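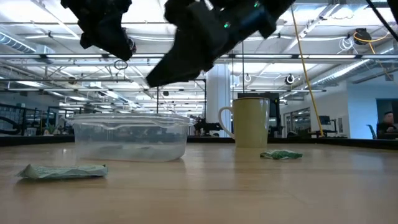
6/5/21 – table day, wrappers into tub

Picked up where the March pages stop. Job is the same, clear the wood top: green wrappers go in the clear tub, mug stays out of the way at the back, wood left bare in front. Then reset and go again. Writing this fast, want it down before I forget which way round I had things.

Stock first. The big bag of wrappers from Harahap is supposed to be 2,000, well opened now and half of them flattened at the bottom. Flat ones are no good for this. Crumple by hand before putting them out, each one different, some long and some twisted into a lump. The long ones slide, lumps stay put. Prefer a mix. Do NOT pre-crumple a whole boxful and leave it under a pile of stuff like I did in March, they all came out the same shape.

Tub: still on the Filitz tubs. Lid is a pain. Tried without it in the morning and prefered that, less glare too. The Takton ones have thicker walls but a lip that catches on the sleeve and the whole tub comes along with you. Two left of those, put them on the shelf by the sink for screws.

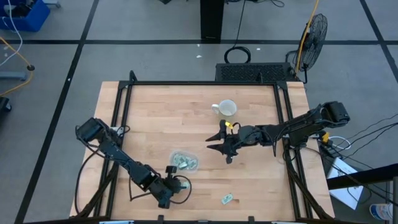
Layout notes. Tub about mid table, wrappers in front of it and to the sides, none behind. Tried a few behind the mug early on and you end up knocking the mug every time. Mug upright, handle to the left. If someone wants it turned the other way, fine, but write it on the page, I spent way too long comparing two sheets from the last round that turned out to have diffrent mugs.

Mug is washed and dry before it goes out. There was a coffee ring on the wood after the last session and it took oil and a lot of rubbing to get rid of. No drinks on this table. The mug is a thing on the table, it's not for your coffee.

Wood itself: wiped down before the first round, damp cloth, then dry cloth. Went with the strips – going across them leaves streaks. Want to re-oil before the Kallik work starts. Ordered 2 cans, not here yet. If they show up while I'm out, put them in the metal cabinet and leave the top alone till I'm back, it needs a night to dry and I don't want it tacky in the middle of a run.

Sheet has 9 lines on it. Got through 8. Last one skipped, out of time, and I'd rather start it fresh than rush it. Marked with a dash.

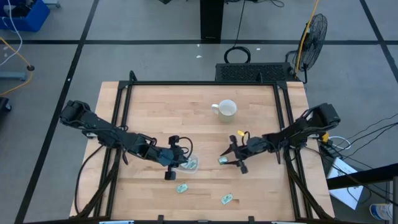 Things to sort out next time:

- order of pickup. Nearest the tub first or furthest first? I've been doing whichever and it makes the sheets hard to compare. Leaning nearest first
- dropped wrappers. If one goes over the edge leave it on the floor till the round is done, write "floor" next to the line, then pick it up
- tub fills up weird. Wrappers spring open again in there and stand up over the rim. Push down between rounds, not during
- label the spare tubs. They look the same stacked
- bin liner!! the wrappers we're done with are going in the recycling and I'm pretty sure the shiny ones can't. Check

Also the draft. Light wrappers creep when the door opens, small ones worse. Put a note on the door. It got ignored, so bigger note.
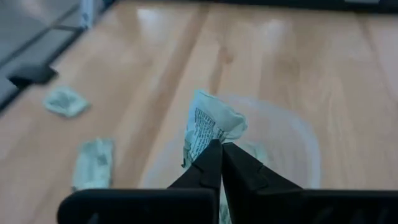 Still going back and forth on whether to keep reusing wrappers or take new ones each round. Reused ones get soft, the creases stop holding and they sag when lifted. New ones are springy and want to open up. Middle ground is best, crumple it, flatten it, crumple again. Also watch which side is out: the ones with lines of small print look a lot busier with that face showing, and once it's folded you can't read a word of it anyway, so don't bother trying to keep the text straight. Pinched in the middle with the top twisted up is a good lift, the tail just hangs down underneath. Flat grip on an edge is worse, it tears if the paper's been used a lot.

And the clear tub on wood thing again. You see the grain straight through it, sides hardly show, rim only shows where it catches light. Want to try a colored tub for comparision, any solid color. There's a Takton catalog on the desk, page folded over. Cheapest one is fine.

Left to do before leaving: tubs rinsed, upside down on the rack. Mug on the shelf. Harahap bag clipped shut. Sheet in the blue folder, the skipped line goes first next time.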